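Deltora opens Illstead site to gather household task recordings for robot training

Illstead, August 16, 2025

Deltora has opened a new site in Illstead for the recording of everyday household tasks carried out by two-armed robots under human guidance. The recordings will be used to train Wellon, the company's learning system for domestic work, and a portion will be made available to universities at no charge.

The site has 8 work tables. At each one, a trained operator guides a pair of robot arms through a short task, such as hanging up a mug, putting a plate in a rack or closing a door. Every attempt is stored together with the movements of both arms and a written note from the operator.

During a trial period that began in April, operators recorded 2,329 attempts across 119 different tasks. Attempts that ended in a dropped or misplaced object were kept and marked as such, so that the system can learn to tell a good result from a poor one.

"A kitchen is a demanding place for a machine," said Piret Vītola, Head of Data Collection at Deltora. "Handles point in every direction, and people do not put things back in the same spot twice. Our operators are asked to change the layout between attempts, and they take that instruction seriously." 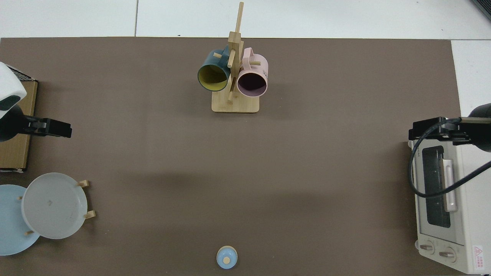 Deltora has chosen to work with ordinary household goods in place of specially made test pieces. Objects are drawn from a shared store and set out on the tables in new arrangements throughout the day. A typical kitchen layout brings together items that call for quite different kinds of grip: the pegs of a wooden mug tree, plates standing in a rack, the small knob on the lid of a container, and the door handle and control knobs of a toaster oven. Placing such items on both sides of a table also requires the two arms to share the work, and operators decide for each task which arm should lead.

Each recording is checked by a second member of staff before it is added to the training collection. Checkers confirm that the written note matches the movements and that the start and end of the task are correctly marked. Recordings that do not meet the standard are returned to the operator with comments.

The checking procedure was drawn up with Benedetti, which also supplied the software used to sort and search the recordings. "Good examples depend on good records," said Sarmīte Kivi, Programme Manager at Benedetti. "A researcher should be able to find every attempt at a given task and see how it was done – including the ones that went wrong."

When fully staffed, the Illstead site will be able to produce up to 300 checked recordings a day. Work on laundry and table-clearing tasks will follow once the present set of kitchen tasks is complete.

Universities wishing to apply for access to the recordings may write to the Deltora press office, which will forward requests to the data collection team. Visits to the site can be arranged by appointment.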